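Closel Wall Hanging System: Set-up Guide
Section 4. Fitting the rail and hanging a picture

Read this section through before you drill. You will need the rail, the end caps, the fixing pack, two hanging cords and two hooks. You will also need a drill, a spirit level, a pencil and a tape measure. None of these tools are supplied.

The rail is for indoor use on flat walls. For brick, block or solid plaster, use the plugs in the fixing pack. For plasterboard, order the Skeltora cavity fixings separately, part number 2348.

4.1 Choosing the position

1. Hold the picture against the wall and ask a second person to look at it from the doorway and from any seat in the room.
2. Mark the top edge of the picture lightly in pencil.
3. Measure up 300 mm from that mark. This is the usual height for the rail. In a room with a low ceiling you can go lower, but leave at least 30 mm between the rail and the ceiling so the cords can be fed in.
4. Check for pipes and cables with a detector. Kitchens need extra care, as cables often run straight up from sockets behind the worktop.

Note: Over a counter, allow for whatever stands on it. A picture hung too low will be knocked each time something tall is moved.

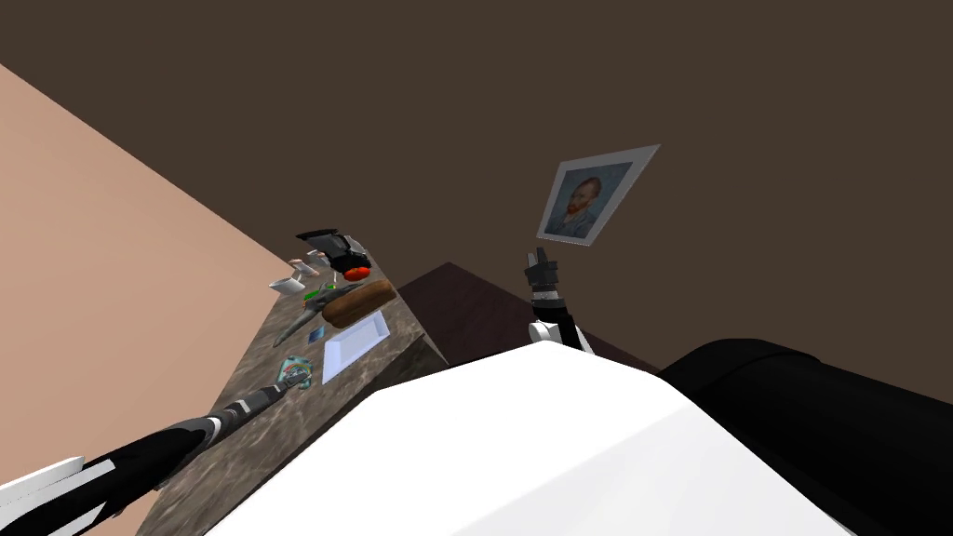 Page last changed: Sat 20 May, by Dima Saliba

4.2 Fixing the rail

1. Draw a level line at the rail height. Use the spirit level and not the ceiling as your guide, as many ceilings slope.
2. Place the rail on the line and mark the first hole 80 mm from the end.
3. Mark the remaining holes through the slots in the rail. Do not leave any slot unused.
4. Drill the holes, clear out the dust and push the plugs in until they are flush with the wall.
5. Start all the screws by hand. Check the level again before you tighten them.
6. Press on one end cap. Leave the other end open for now.

Caution: Do not use a power driver for the last few turns. It can pull the plug out of soft plaster, and the hole will then have to be filled and drilled again.

Caution: Keep children and pets out of the room while the rail is only partly fixed.

If the wall has been painted in the last few days, wait until the paint is hard. The back of the rail can stick to fresh paint and take it off when the rail is moved. 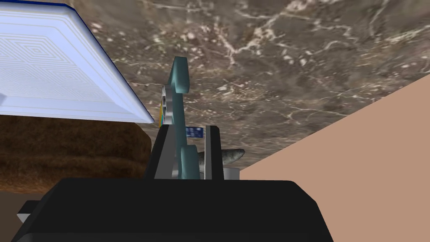 4.3 Hanging the picture

1. Slide both cords into the open end of the rail and press on the second end cap.
2. Move the cords until they line up with the rings on the back of the picture.
3. Thread a hook on to each cord from the bottom. The screw on the hook should face you.
4. Set both hooks at the same height and tighten the screws by hand.
5. Lift the picture on to the hooks. With a large picture, have one person hold it while the other guides the rings.
6. Let go slowly and check that both cords are tight.

Note: One slack cord means the other is carrying the full weight. Take the picture down before you adjust it.

4.4 If the picture hangs at an angle

Most pictures that will not hang straight have rings fitted at different heights. Measure from the top of the frame to each ring. If the distances differ, move one ring, or raise the hook on the low side by the same amount.

If the rings match, check the rail with the spirit level. A rail that has dropped at one end usually has a loose plug. Take everything off the rail before you replace the plug.

Pictures near a door that is often shut hard may shift over time. Fit a pair of Triltier felt pads to the bottom corners of the frame to hold it steady against the wall.

4.5 Care

Wipe the rail with a dry cloth. Check the hook screws every December and whenever you change a picture. Replace any cord that is frayed or kinked.

Spare cords and end caps can be ordered from Daher. Put "spares" and the rail length on the order and mark it for Ayman Chidiac.

Go to Section 5 for corner joints.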